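4.2 What the backbenchers told me when the whip wasn't in the room

I should say up front that I went into these interviews expecting to hear about policy. My working assumption (see Section 2) was that MPs who break with their leader mostly do it over a bill they can't stomach, and that the personal stuff gets layered on afterwards by journalists. I'm a lot less sure of that now.

Of the 264 recorded dissents in the Drusari dataset, 30 came from members who had been passed over in a reshuffle during the same sitting year. That's a small slice, and I don't want to hang too much on it. But those members were also the ones who kept dissenting. Once they'd crossed the floor a first time, the second crossing seemed to cost them very little, and a couple of them told me so quite cheerfully over a cuppa.

I coded the interview transcripts in Feltix and then had Nilmini Sultana recode a subset without seeing my labels. We disagreed on 14 passages. Nearly all of the disagreements were about what I'd called "grievance" and she'd called "signalling", and after a long Thursday arguing about it I think she had the better of me. A member who tells the local paper that the leader "never rings" is airing a hurt, sure, but they're also telling the branch at home whose side they're on. I've kept both codes and allowed them to overlap, so the totals in the appendix won't add up neatly — please don't write to me about it!

The other thing that surprised me was how much the leader's office cared about tone. I'd assumed staffers would be counting votes. One former adviser said the count was the easy bit, and that what kept her up at night was whether a rebel would be gracious about winning. Sikder's older argument about "tolerated dissent" fits this pretty well. He treats a rebellion as a sort of bargain, where the leader puts up with the lost vote so long as the rebel doesn't gloat, and several of my interviewees described exactly that arrangement without any prompting from me.

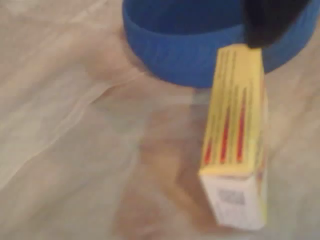 Figure 2. Pale marbled tabletop with a large blue ribbed object.

Where the bargain broke down, it broke down over foreign affairs. I can't fully explain this. Domestic rebels usually had an amendment to trade, something about hospital funding or a road, and could be brought back into the tent with it. Members who'd fallen out with the leader over sanctions or the treatment of detainees had nothing much to swap, and they tended to have committee chairs of their own to speak from.

I tried running the speeches through Flusteo to see whether the language hardened over time. It did for the foreign affairs group, but the February sittings are patchy and I'd treat that result as a hunch. Section 4.3 picks up the committee hearings.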